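Zoststead Opens Its Laundry Room to Guests of the Swim Club

The public bath in Zoststead will wash towels for visitors again from August. The service was closed for two years, and many older swimmers asked for it to come back.

Guests can leave a towel at the front desk before 59 Patwary Street closes for the evening, and take it home clean the next morning. "I come by bus, and a heavy bag is hard for me," said Mayu Fukuda, a member of the club.
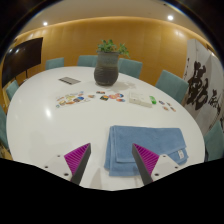 Prices and hours

One towel costs 30 cents. Club members pay nothing for the first month. The desk is open from 7 a.m., and it can take 200 towels a day. Manager Alaric Pennington asks guests to write their name on the label with a dark pen.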